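Mada grasp planner: where we are in October

Hi all, time for the update on what your money has been doing. The short version is that the new planner runs on both arms, the dataset export finally behaves, and the perception side is about two weeks behind where I promised it would be. I'll get to that.

The big job this period was ripping out the old scheduler and moving everything over to Zallodari, our task layer. The old one let each arm plan as if it had the table to itself and then sorted out the arguments afterward, so we spent a lot of time watching two arms wait politely for each other. Now they share one reservation map, and an arm has to book the space it wants to sweep through before it moves.
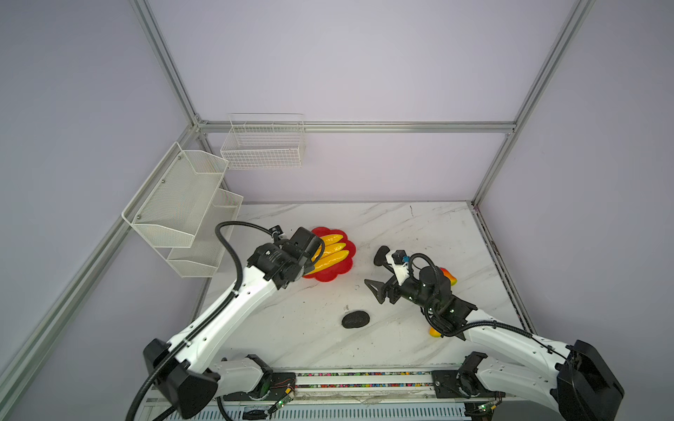 Shared space was the thing your reviewer asked about last time, so I put most of my own hours there. The map splits the tabletop into 128 cells, and each cell remembers which arm has it and for how long. Our usual test layout has fruit on both sides, like the bananas on the red plate by the left arm and the mango over by the right one, and jobs like that are easy because the bookings hardly overlap. The middle of the table is where it gets fun! Both arms can reach it, and the first version would happily hand out the same cell twice if the requests landed within 120 milliseconds of each other. Fixed now, with a proper lock and a test that hammers it.

On to perception. The Tran segmenter is good with bright things on a pale background and still shaky with dark ones. It tends to glue the shadow onto the object, and then the grasp center drifts off toward the shadow side. I retrained it with 600 extra labeled wrist views and the drift got smaller, but I'm not calling it done.

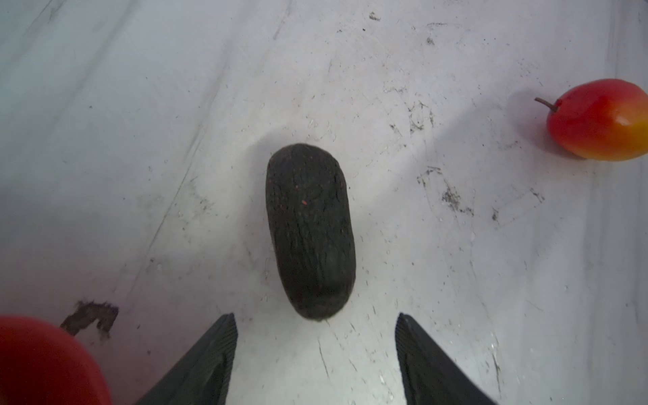
I also found a dumb bug of mine while I was in there. The wrist calibration was being loaded once at startup and never refreshed, so if you recalibrated in the middle of a session (which I do constantly) the planner kept using the old numbers. I'm a little embarrassed by how long that one lived. Some of the bad grasps I blamed on Tran in the last report were probably this, and I'm rerunning those logs before I claim anything either way.

Fendulitz, the replay tool, is in good shape. It can now load up to 2,000 episodes without falling over, and you can scrub the wrist views and the planner state side by side. I use it every day and would be pretty lost without it. 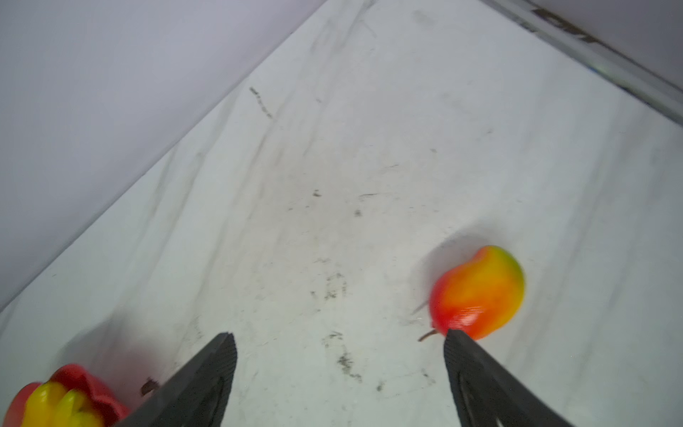
Still open: the approach angle near other objects is picked by a hand-tuned cost, and I'd like to swap that for a learned one, but only after the segmenter settles down. The export format also needs a version number before we share it with anyone outside. Money is fine, and the only change I'm asking for is to move the leftover travel line into compute so I can run the next round of retraining without rationing it. If that's OK with you, a quick yes by email is plenty.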